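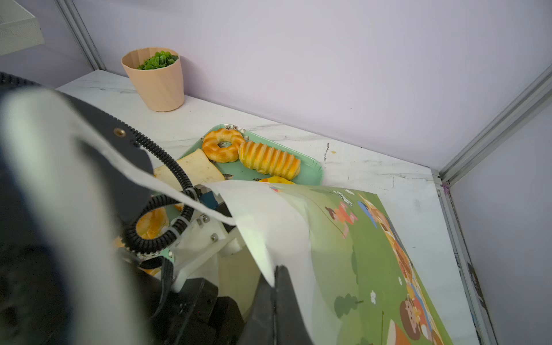

Re: [headache-list] Sleeping at the same hours and migraine

From: Revathi Poojary
Date: 11 Oct 2020

Dear all,

Thank you to the member from Ulleck who wrote about her sleep. I copy the part which I want to answer:

> My neurologist wants me to go to bed and get up at the same hours, also
> when I am not working. I have tried it for 3 weeks and my attacks are
> the same. Is it worth to continue? I am also taking magnesium, 400 mg
> in the evening, and I don't know any more which thing does what.

I had the same doubt in February, when Dr Chettiar at the Arnier clinic gave me the same advice. In my case three weeks was too short. I saw a change only in the third month, and it was a small one at first: the attacks came as often as before, but they finished sooner and I needed fewer tablets. 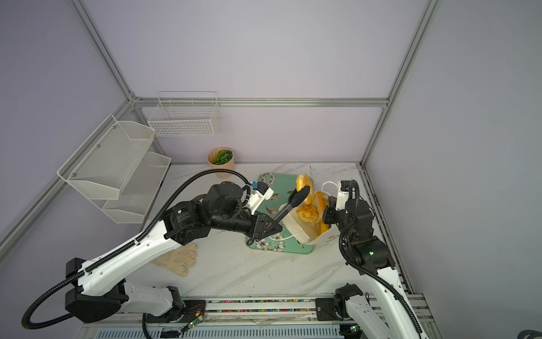 What helped me most was to fix the hour of getting up and to be less strict with the evening. If I could not sleep until one o'clock, I still got up at half past six. The first days were heavy. After that I was tired at a normal hour, and I stopped lying awake and waiting for sleep.

I would also change only one thing at a time. I began magnesium and the new hours together, like you, and my diary from that period is not useful for anybody. Later my doctor lowered the dose to 300 mg for the reason of my stomach, and I noticed no difference in the headaches. Please ask your own doctor before you change yours.

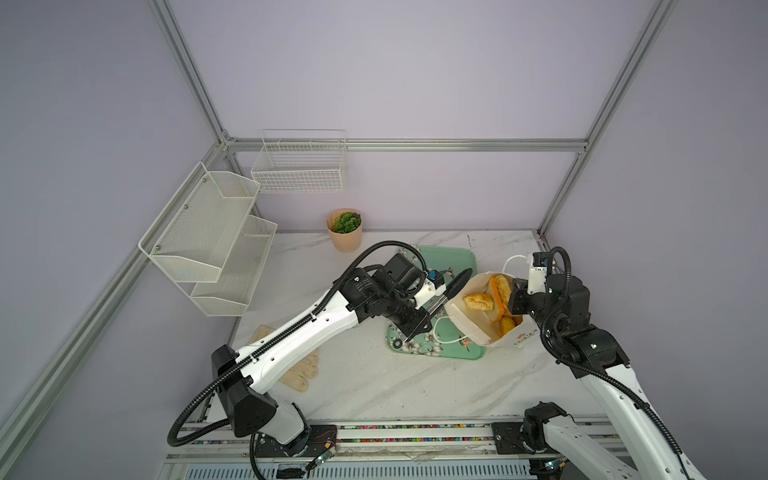
About the diary, I write only four things: the hour I got up, the hour the pain began, how strong it was, and what I took. Before, I used the Clirkik app, but it asked me so many questions that I left it after 22 days. A paper notebook near the bed is enough for me, and the doctor reads it more quickly too.

Two members have written to me privately with the same questions, so I put them together with my replies. 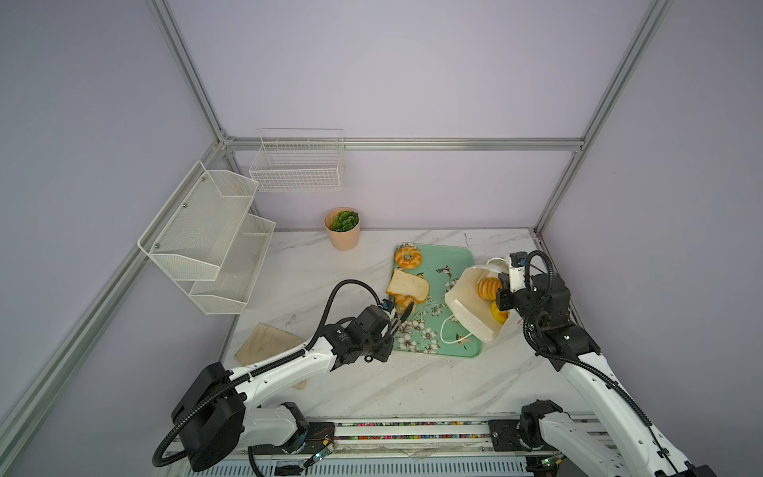 May I sleep in the afternoon if I had an attack in the night?

I do it, but I set an alarm for half an hour and I lie down before three o'clock. When I slept longer than this, the following night was bad and I often woke up with pain.

If somebody on the list works night shifts, I would like to read how you manage it, as my sister will begin such work soon and she has migraine also.

With kind regards,
Revathi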